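Reviews > Robotics > Hands and grippers > Interviews

Three hands, one arm: a test engineer at Selwood on choosing a gripper 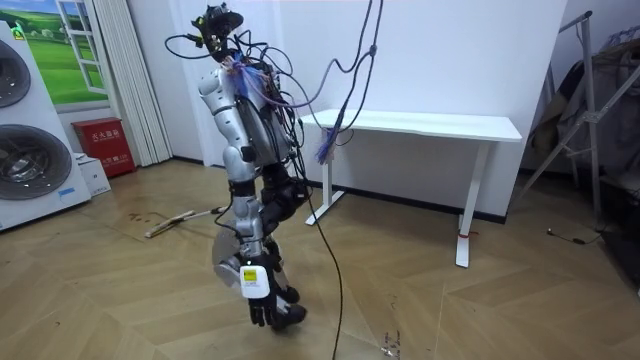
The plan at Selwood had been to finish the hand comparison by November. It ran well into spring. "We thought we were comparing hands," says the engineer who led the work and asked to be quoted by job title only. "Most of the first month went on cables."

Three candidates were put through the same trials: a two-finger gripper from Cemia, a three-finger one from Rajput, and a five-finger hand built by Dostley. Each was bolted to the same model of arm and driven by the same controller. The tasks were household ones - picking up a sock, turning a dial, pulling open a door, moving a cup from one shelf to another.

Every hand was meant to do 2000 grasps. The Cemia gripper finished the lot. The Rajput was stopped at 1000 when a replacement finger pad failed to arrive. The Dostley did its 2000 and then carried on to 2649, as the team wanted to see when the tendons would need tightening.

"The two-finger one is dull and it works," the engineer says. "If you only want boxes and cups moved, buy that. It couldn't do the dial. It would get hold of it and slip off."

The five-finger hand managed the dial and was the best of the three with cloth. It was also the slowest to set up. Its first calibration took most of a day, and the team had to repeat it after 687 grasps when the thumb started closing late.

Asked about the Rajput, the engineer is more careful. "I liked it. I can't give you a fair score on half the runs, so I won't. The grip on door handles was good."

Controllers mattered less than expected. The team tried a second one for a week and saw little change in the results, though the wiring was easier to follow. Cameras mattered more. Shiny surfaces and dark glass gave poor depth readings, and a hand that arrives two centimetres short will miss whatever it cost.

Selwood has now ordered a second Dostley hand. The Rajput trials will start again from zero once the pads turn up. "Same arm, same tasks," the engineer says. "And I've asked for longer cables."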